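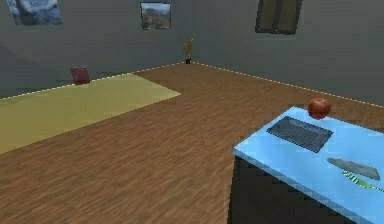
Sep 6, 2020

Spent the day on the simulated cell again. The real arm at Stustden is still waiting for its wrist bearing, so everything I can do for it before it comes back has to be done in the sim.

First job was the table height. The cell file had it 7 mm lower than the real one, left over from before the leveling feet went on in December. I raised it, reset the three objects so they sit on the top and don't sink into it, and ran the settle check. The apple rolled. It's set very close to the far edge, so any small push at startup sends it off. I gave it more rolling friction and ran 100 restarts. It stayed put in all of them. I left its position alone, as the reach test needs something at the far edge.

The keyboard was fine. The knife was not. Its collision shape was a plain box wrapped around blade and handle together, so the planner thought the blade was as thick as the grip and kept coming in too high. Split it into two boxes, one for each part. Should have been done when the model was first brought over from the Clerar library.

Then the viewpoint. I moved it up and back to take in the table corner and the open floor, with the rug and the vase in the corner as fixed marks. The old view was nearly all tabletop and I could never tell if the room had shifted after a reload. It shifted twice last week. The cause was the Hendriks importer reading the floor offset in the wrong units – fixed now, with a line in the config to stop it from changing back.

Long run after lunch, 2,000 steps with the new settings. It stopped at 549 with a joint limit error on the elbow. The limits in the file are still the old ones from before the repair at Wikwood. Put in the new numbers from the service sheet and started it over. It got to the end.

Still to do:
Copy the joint limits to the backup file.
Check the gripper pad friction against the real pads.
Ask about the bearing again.

Saved everything and shut down at six. Back is sore from that chair.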